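Home | Notebook | Benches | Contact

10/14/18 – sorting bench

Started again with the white table, the one with the wood edge. Gemma Haworth wants it ready for the Brarano parts before December, so the small things must have their own place. I took everything to the Valente shelf first and wiped the top two times. 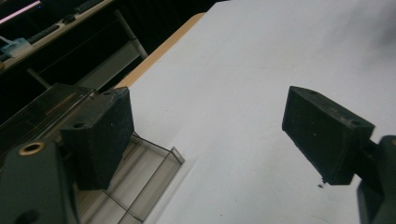

Clear tray with dividers, on the white table.

The tray is good for small pieces, but I don't like the ribs inside. Short screws are hard to pick out with fingers. Gemma says try the Grimero inserts, we have 13 in the drawer. I will test with 8 and write the result.

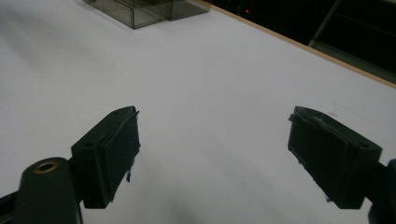

For the table top I would keep the matte surface and not put a mat on it. Small parts are easy to find on white. Labels still to print – ask Gemma which size.

Recent entries
Arutach drawer, second try
Where the long screws go
Valente shelf, new order

This site uses cookies. Accept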